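4. Preparing the cooker for the first use

Before you start, please check that the Gumari cooker stands on a flat and dry surface. Leave 15 cm of free space behind it, so that the steam can go away from the wall.

4.1 Cleaning the inner pot

1. Take out the inner pot and remove the paper sleeve.
2. Wash the pot with warm water and a soft sponge. Do not use steel wool.
3. Dry the outside of the pot completely. Water between the pot and the heating plate can damage the sensor.
4. Put the pot back and turn it a little to the left and to the right, until it sits well.

CAUTION: Never pour water directly into the body of the cooker.

4.2 The first heating

1. Fill the pot with water up to line 2.
2. Close the lid. You must hear a click.
3. Choose the programme "Steam" and set the time to 10 minutes.
4. When the signal sounds, press Cancel, pull out the plug and wait until the pot is cool.
5. Pour the water away.

A light smell during the first heating is normal. If it is still there after the second heating, please write to our service desk in Stardale (contact: Tia Sedgwick).

4.3 Seasoning and sauces

Add dry spices after the cooking, when the cooker has changed to Keep Warm. Spices with sugar in them can burn on the bottom of the pot and leave a brown ring.

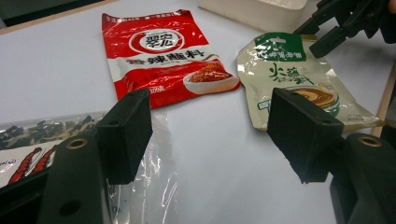
Salt can be added at the beginning, but stir it until no grains are left. Thick sauces should be mixed with a little water first - otherwise the cooker may switch to error E9 and stop.

NOTE: The pot keeps strong smells for some time. To remove them, boil water with a slice of lemon and leave the lid open overnight.

4.4 Keep Warm

Keep Warm starts by itself after each programme. Do not use it for fish or for dishes with milk. To switch it off, hold the Cancel button until the light goes out.

Text of this section: Kyu-ri Um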